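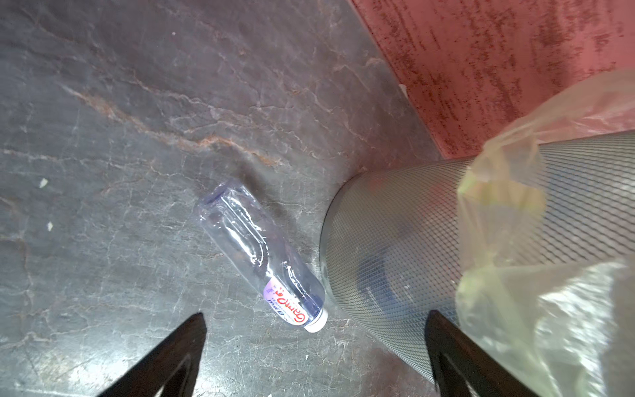 Skudcombe Open Day: Frequently Asked Questions

Indmont opens its robot workshop at Skudcombe to visitors twice a year, in March and again in the fall. The answers below cover the questions we get most by email. If yours is missing, ask at the front desk on the day or write to the visits address on the contact page.

When is the workshop open to visitors?

Doors open at 10 a.m. and the last group goes in at 3:30 p.m. We close at 5 p.m. The building is shut to visitors on other days, though schools can ask for a separate visit.

Do I need to book?

Yes. Entry is free, but each ticket is for a set time slot. We can take 200 people over the day. Last March we had 393 requests, so please cancel if you can't come and we will pass your place to someone on the waiting list.

What will I see?

The main demonstration is litter pickup. A two-fingered robot arm on a wheeled base looks for trash on the floor, picks it up and drops it in a wastebasket. Each run lasts a few minutes. There is also a bench where you can handle spare gripper fingers, and a screen that plays the view from the camera near the gripper.

What does it pick up?

Mostly empty plastic drink bottles, plus paper cups and balls of paper. Bottles are the part most people ask to see. Clear plastic is hard for a camera because it shows the floor through it and throws back bright spots from the lights. A bottle that has been squeezed is harder still, as the ridges no longer line up and the fingers can meet it at an odd angle.

Why is the bottle put so close to the wastebasket?

We place items at different distances. Close to the basket is one of the harder setups. The arm has to get a finger down beside the bottle without knocking the basket over, and the mesh side can confuse the depth reading. It also happens to be where a lot of real litter ends up, when someone throws and misses.

Why don't you use a plain white floor?

We used one for the first year. The robot did well on it and then did badly everywhere else. Polished stone with veins and streaks gives it reflections and marks to sort out from real objects, and small specks on the floor are left for the same reason. Please don't tidy them up.

How often does it work?

In our last set of tests we ran 3,000 pickups and 2,911 of them ended with the item in the basket. That was with our own staff placing the items. Results on open days are usually lower, as visitors choose harder positions than we do. A run is stopped after three failed tries at the same item.

Is a person driving it?

No, not during the demonstration. An operator stands by with a stop button and can take over by hand controller if the arm gets stuck. When that happens the operator will say so out loud, and the run is not counted.

Can I place an item myself?

Yes, once per group, from the box we provide. Please wait until the operator calls you forward and step back behind the yellow line before the run starts. We can't use glass, cans with sharp edges, or anything with liquid still in it. Put the caps back on bottles if you have taken them off.

What is Dena?

Dena is the name of the software that chooses where the fingers should close. You will see the name on the screen next to the camera view. The grippers come from a small shop, Ó Briain, which also repairs them for us.

Who gives the talk?

Senan Fitzgerald, who runs the test floor, gives a short talk at 11 a.m. and repeats it at 2 p.m. It lasts 20 minutes with time for questions. You don't need a technical background.

Can children come?

Children of 8 and over are welcome with an adult. Younger children can watch from the gallery upstairs, which has a clear view of the floor and no time slots. Strollers have to be left in the lobby.

Can I take pictures or video?

Yes, on the test floor and in the gallery. Please turn off your flash, as it upsets the cameras. No pictures in the repair room.

Is the building accessible?

The test floor and restrooms are on ground level with no steps. The gallery is reached by stairs only. If you need to stay on the ground floor with a child under 8, tell us when you book and we will set aside a spot by the side door.

Where do I park?

Use the lower lot and walk up past the loading dock. The upper lot is for staff and for visitors with a permit. The lower lot is gravel and can be muddy in March.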